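Can a result be taken away because of an unregistered replacement?
Asked in Rugby Union > Rules and Admin
Jun 13, 2021

Hi all, first time posting so sorry if this is in the wrong bit. I play for Plemside (second row, badly) and we beat Grirnness in the cup back in March. Really tight game, we were behind at the break and nicked it with a penalty right at the end. Best afternoon I've had in a rugby shirt for years.

Now their secretary has written to the league saying one of our replacements wasn't properly registered. He came on for the last 15 minutes. He's a lad who moved over from Staniforth and we all thought his transfer had gone through – our fixtures man swears he sent the form, but he can't find the email that came back. They want the result overturned and the tie given to them.

The lad didn't score, didn't kick anything, he made 2 tackles and gave away a scrum. Can they really take a win off us for that? And do we get to put our side, or does someone just decide and send a letter? I'm not on the club committee so I only hear bits in the bar.

I put my neck out in that same game and I've been laid up with it again this week, so I've had far too much time to lie here reading league handbooks on my phone.
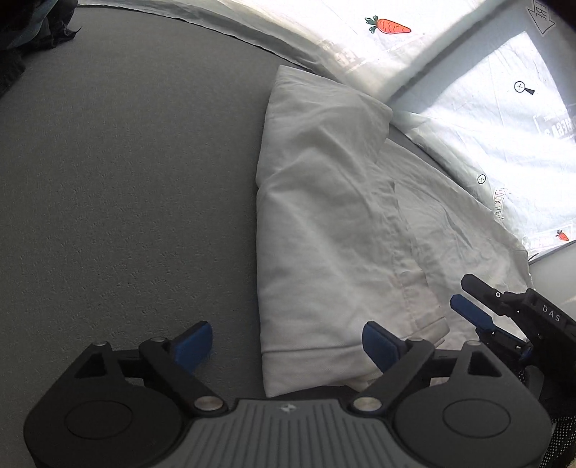
The pillow, which I am heartily sick of

Anyway, any help much appreciated. The handbook talks about "such sanction as is deemed fit" and that could mean anything from a telling off to being thrown out.

3 answers

Answer from Neville Penrose
I did discipline for a county league for 6 seasons, so I've sat through a fair few of these. Yours will have its own rules and you need to go by those, but this is how it went with us.

Yes, they can take the win away. Whether the player did anything useful on the pitch didn't come into it, I'm afraid. If he wasn't eligible, he wasn't eligible. What did matter was whether the club had made an honest mistake with the paperwork or had tried to sneak someone in. For an honest mistake we'd usually dock points or fine them in a league game. Cup ties were harder, as there are no points to dock, and we did sometimes give the tie to the other side.

You should get a hearing, or at the very least be asked for a written reply. Look for a section called something like "protests" or "objections". Check the time limit first of all! Ours had to be lodged within days of the match, and if Grirnness only wrote in recently they may well be out of time. I saw more than one protest fall over on that alone.

Then get your fixtures man to look in his sent folder, not just his inbox. The form going off with a date on it is worth a lot, even if the reply is missing. Ask Staniforth too – they'd normally have been told when he was released, and someone there may still have the message.

Hope the neck settles down.

Answer from Clitau
had this happen to us. lost the tie. complete joke, the other lot hadn't beaten us in years and they got put through by a letter. only thing I'd say is dont slag them off on facebook while its going on, our captain did and he got a 2 week ban on top of it

Answer from a guest
Surely the ref checks the team sheet before kick off?

Reply from Neville Penrose
He'll collect it, but he has no way of knowing who's registered. That's down to the clubs.

Reply from original poster
Thanks Neville, that's really useful. Just rung our fixtures man and he hadn't thought of the sent folder (!!) so he's going through it tonight. Will also ask about the time limit, as I'm fairly sure their letter only turned up last month. Clitau, sorry to hear that mate, and I've told the lads to keep quiet online.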